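Session 6 handout: sim data for two-arm imitation, why the wrist views matter

Running notes, not polished. Slides are on the Nusaso course page, code is in the Orkico repo under /handouts/s6. Read the Miranda setup sheet first if you skipped it last time.

1. Recap

Behavior cloning. Log observation + action at every step, fit a policy that maps one to the other. Loss goes down nicely, robot still fails. Same problem as session 5: small errors push the arm into states the demos never covered, then the errors stack up.

Three knobs we talked about:
- more demos
- more varied demos (start poses, object poses, lighting)
- better observations

Today is mostly the third one.

2. Task and setup

Two arms, one table, small colored blocks to pick up and place. All in simulation. Each step we store joint angles, gripper opening, one room view and the wrist views. Action = target joint angles for the next step, both arms in one vector. Chunk length 40, so the policy predicts 40 actions and we run part of the chunk before asking again. (How much of it? Homework part b.)

Room view first, then two wrist views:

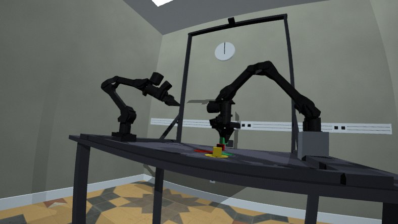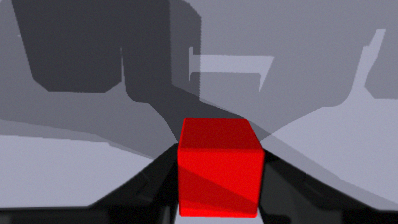
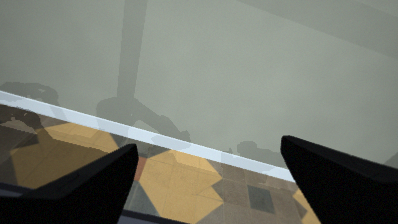

3. Why not just the room view

Cheap, sees both arms, easy to debug. But a finger gap is a handful of pixels after resizing, and the arm often blocks the block. The policy has to guess depth from very little. In the ablation below the arm goes to the right area and then closes early, or closes a little to one side. Classic.

Wrist view fixes the last bit of the reach. Fingers always sit in the same place in the image so the network only has to learn where the object is relative to them. Downside: it loses the big picture. Far from any object, a wrist view may be mostly wall or floor, and tells you next to nothing about where to go. So use both.

Note on shadows. Simulators let you turn them off and people do, for speed. Careful. Shadows move with the arm, so a policy can pick them up as a position cue. Train with, test without = drop in success. Randomize the light instead, see Vovix config file, the block called light_pose.

4. The ablation

720 demos total, same demos for every run, same network size, only the inputs change. 18 start layouts held out for testing, 2 seeds each.

room only: reaches fine, grasps poor
wrist only: grasps fine when it gets there, wanders a lot before that
room + wrist: best on both counts, slowest to train

Full table is on the slides, dont copy numbers off the board, I had two rows swapped.

Things to notice:
- room only did not catch up when we trained longer. So more steps isn't the answer, the information is missing.
- wrist only looked OK on validation loss. Loss is averaged over all steps and most steps are easy ones. Always report success on rollouts too.
- joint angles help every variant, but with too few demos the policy leans on them and ignores the images. Dropout on the joint input helps. Try it.

5. Logging pitfalls

Time alignment. If the images lag the joint readings by a step or two, you train on a wrong pairing and nothing crashes. Check by plotting gripper opening against the wrist frames for one episode. Do this BEFORE training.

View naming. Left wrist and right wrist got mixed up in one of the March exports. Policy still trained, came out useless. Print the keys.

Idle frames. Start of an episode, operator is thinking, arms are still. Trim those or the policy learns to sit there forever. Same for long pauses mid task, altho trim less hard there, some pauses are one arm waiting on the other.

Normalization. Use the stats from the training split only. Save them with the checkpoint!!

6. Homework

a) Train room only and room + wrist on the small split. Same seed for both.
b) Run 10, 20 and all 40 actions of each chunk before re-planning. Plot success. Explain the shape in a few sentences.
c) Pick five failed rollouts, label each one as reach, grasp or release failure. Say which view would of helped and why.
d) Optional: shadows off at test time only. Report the change.

Hand in plots + one page, pdf. Seeds and config in the appendix please. Next session is action chunking in detail, and what to do when the two arms disagree.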